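Visilden Tabletop Set

Data card, updated 4/29/25

Contents

Visilden is a small set of pictures of everyday containers on a white table. It covers cups, a drink bottle and small flat color markers. The set holds 186 pictures in 20 folders, one folder per table layout. It was put together at Fleddale for sorting and labeling work, and it is shared so that other groups can use the same objects and names.

Objects

The large cups are listed by color. The gray one has the label cup_gray and the yellow-green one has the label cup_green. Both go in the list as cups even when only a narrow strip of one shows at the side. Color names follow the sheet in the docs folder. Please don't add shades such as "olive" or "lime" as new labels, as earlier copies of the list had 5 names for the same green.

The blue and red pieces on the table are labeled marker_blue and marker_red. They are separate objects from the cups and get their own rows. 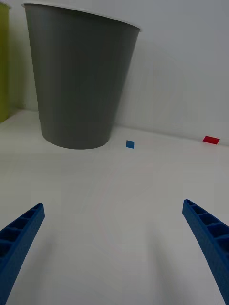 Van Dijk asked in the issue list whether the markers could be merged into one label, with color kept as a second field. Flarkbridge does it that way in its own table sets, and it would make the two easier to combine. We have kept the separate labels for now. A script called merge_markers in the tools folder will convert them for anyone who wants the shorter list.

Labeling rules

Label what is there, including objects that are partly hidden. Use the "partial" field for anything that runs past the side of the picture or sits behind something else. Shadows and reflections are never labeled. If a small piece of something can't be named with confidence, use "unknown" and leave the color field filled in.

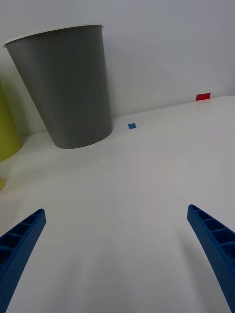 Each row has a file name, an object label, a color and the partial field. Rows are sorted by file name and then by label. Empty fields are left blank, with no dash or zero. The wall and the tabletop have no rows of their own.

The bottle uses the label bottle_drink. Its cap and wrapper are part of the same object and are not split out. Printed text goes in the "text" field only where it can be read without guessing, for example LINGTEA. Korean text is marked with "ko" in the language field and is not typed out in this version.
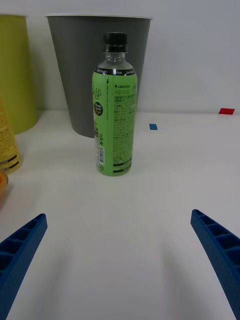 Known problems

The color sheet and the label list disagree in 2 places, both in the gray section. Use the label list until the sheet is fixed.

Next version

The June version will add typed Korean text and a short list of changed rows. File names will stay the same.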